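Buy the Smaller Table

My aunt left me a dining table that seats ten. I live with one other person and a cat who eats on the floor. For six years that table sat in our front room with the leaves in, and in all that time we had ten people around it exactly twice, and one of those times three of them were in booster seats and left early.

So this is my case against the big dining table, and I know I'm going to hear about it, because people have Feelings about dining tables. They'll let you say almost anything about their couch. Say a word about the table and suddenly you're insulting their grandmother.

The thing about a big table is that it gets bought for a day. You stand in the showroom and picture December, everybody home, the good plates, somebody's new boyfriend being polite about the sweet potatoes. It's a lovely day! I like that day too. But you're standing there picturing one afternoon and paying for a piece of furniture you have to walk around on all the other ones, with a laundry basket, in the dark, with your hip.

Ours was bad for the hip. It had square corners and it stuck out toward the hallway, and both of us had a bruise in the same spot for most of the time we lived with it. We got so used to it that I'd turn sideways going past it in my socks without noticing I was doing it. When it was finally gone I kept turning sideways for weeks.

And then there's what happens on top of it. A big table does not stay a table. It becomes the mail. It becomes the place where the tax folder lives, and the library books, and a sweater that's going back to the store as soon as somebody finds the receipt (the receipt is also on the table). We ate at one end of ours, the kitchen end, the two of us tucked around a corner like people waiting for a bus, and the rest of it was basically a shelf. Some nights we'd look at the whole mess and carry our bowls to the couch instead, which I enjoyed, I won't pretend otherwise, but then what was the table for?

My mother's answer is that it was for having. She grew up in Osten, where every house on her street had a front room with a table nobody was allowed to put a glass on, and you knew how a family was doing by whether the chairs matched. I get it. A big table says there's room for you here. I'd just point out that in my mother's own stories about that street, everyone is always in the kitchen. The priest came and sat in the kitchen. The cousins slept on the kitchen floor. The front room with the beautiful table turns up in her stories when somebody dies.

I went shopping last winter, and I'd like to complain about that for a minute. I went to Soylu first, the big store out by the highway, and asked for a small table, and the very nice salesman walked me straight to one called the Wirkinik that seated six and opened up to eight. It cost $2,319 without chairs. I said smaller. He showed me the same table in another color. I said I wanted something for two people, maybe four if they liked each other, and he said, kindly, like I'd told him about an illness, that those were more of a breakfast item and I should try upstairs.

Upstairs was all bar stools.

I don't know when a small table stopped being a real table. The catalogs are full of them but they're always in a nook, with a single croissant. There's never a roast chicken on one. There's never anybody over the age of forty sitting at one, either, as though you're supposed to grow out of it, like bunk beds. I looked at Skarotix online too, and they file anything under four feet across with "apartment and starter." I'm fifty-three. What exactly am I starting?

What I ended up with came secondhand from a couple who were moving, and it was $300, which they knocked down a little when they saw me trying to fit it in the back of a hatchback. It's round, it's wood, it's 32 inches across, and it has a ring on it from somebody else's coffee that I've decided I'm fond of. The first night we put two plates and a pot on it and it was full. I had a moment of panic. Where does the salad go?

The salad goes on the counter, and you get up for it. Or you pass the bowl and then it goes on the counter. You figure it out. And what I noticed, the very first week, is that we were talking. We've been together a long time and we don't have a huge amount of news for each other at seven in the evening, but there's something about having a face two feet from yours that makes you say the small stuff. The woman at the bank with the new haircut. Whether the neighbors' tree is dying. At the old table we'd sit at our corner and both look down the length of it at the mail, and I think the mail made us tired.

It also can't hold a pile. I keep waiting for it to become a shelf and it can't, because by dinner you need all of it back. The mail has had to go live in a drawer by the door, and I deal with it more now that it's in the drawer, and I can't explain that to you. 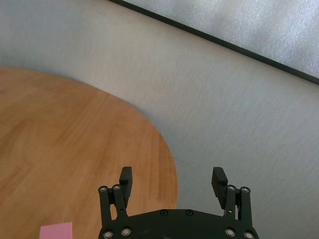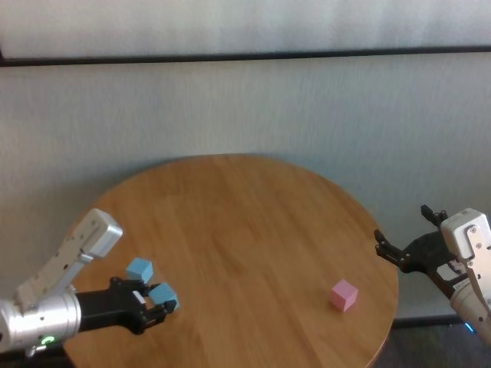

Todor Angelovski thinks I've got this completely wrong, and he told me so at length after I wrote a shorter version of this for our neighborhood newsletter. The way he sees it, people don't come because you invited them, they come because there's a chair. He raised four kids at a table that took up the whole room, and he says the kids' friends stayed for dinner because there was never any question of whether they'd fit, and that if he'd had a table like mine each one of those kids would have had to be asked, and a teenager who has to be asked will say no thanks and go home. He also says that homework and dinner can share a big table with an inch of overlap, and that a house with no big flat surface in it ends up doing everything on the bed. "You've solved the problem of two people," he wrote. "Wait till somebody brings a suitcase."

I've thought about that a lot, more than I wanted to. He's right about the teenagers. I was one of those friends once, at a house down the road from ours, and I must have eaten there a hundred times without anybody ever saying the words would you like to stay. There was just a plate. If you've got four kids, please keep your enormous table, I take it all back for you, you're using it.

But most of the people I know with enormous tables don't have four kids at home. They had them, or they thought they might, or they've got one who eats standing up. They're keeping the table the way you keep the jeans. And when I ask when they last filled it, they look at the ceiling for a while and then tell me about a year when somebody was still married to somebody else.

As for the suitcase, it's come up. My brother and his wife were here for five days in the spring, and the four of us ate at the little table every night with our elbows in. We used side plates for dinner because the dinner plates hit each other. My brother, who is six foot three, sat sort of diagonally with one leg out in the room. It was ridiculous and I loved it. By the third night he'd started doing the dishes between courses so there'd be somewhere to put dessert, and this is a man I had never seen hold a sponge.

For anything bigger than that, we borrow. We've got a folding table from the basement next door and a sheet that's close enough to a tablecloth, and it goes up in the morning and comes down at night. I used to think that was a bit sad, a folding table for company. But it's what my grandparents did for every wedding and every funeral. Doors off their hinges, planks on barrels, whatever there was. The idea that each household should own, year-round, enough table for its biggest day is pretty recent, I think, or at least it never reached my family until somebody got a front room.

I'll give the other side one more thing, which is jigsaw puzzles. You can't leave a puzzle out on a small table. A thousand pieces is just not happening, and even a 300-piece one means eating on the couch until it's done. My partner brings this up more than I'd like. We've tried a board that slides under the bed, and the cat has opinions about the board.

And sewing. If you sew, ignore me.

Everybody else, though — before you buy the one that seats eight, could you do me a favor? Lay newspaper on the floor in the size of the thing, tape it down, and live with it for a week. Walk around it with the groceries. Then fold it in half and live with that. I did it backwards, with the big one already in the room and bruises to show for it, so I had to guess at the small one.

My aunt's table went to a family two towns over who came for it with a borrowed truck and three strong daughters. They had it out the door in ten minutes. One of the girls was already asking which end was hers.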